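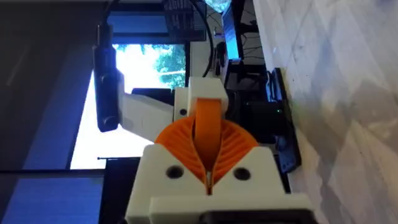
Orange ribbed finger in its white printed housing, two screw holes in the face.

Okay, gripper tips, as promised! I print my fingers on the Mumby at the shared shop, and I always run the ribs slow. Thin ribs hate speed. Go 33 percent on those layers and normal on everything else. Snug the housing screws by hand first, then give each one a quarter turn (I cracked two housings learning that).

For cables, leave more slack than looks tidy. Swing every joint to its limit before you put a single zip tie on. Salim Muli lost a whole evening in February to a cord that was 5 inches short.
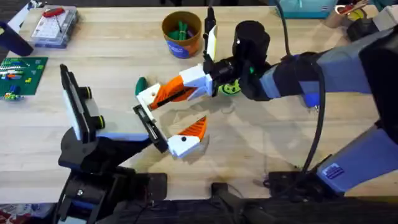 Both arms over the wood table, jaws open.

With two arms, do your first runs at the slowest speed you've got and keep a hand near the power switch. Guadalupe Gallegos puts painter's tape where each one should stop, and I've stolen that idea completely! Recheck the base bolts every 100 cycles or so, mine do creep.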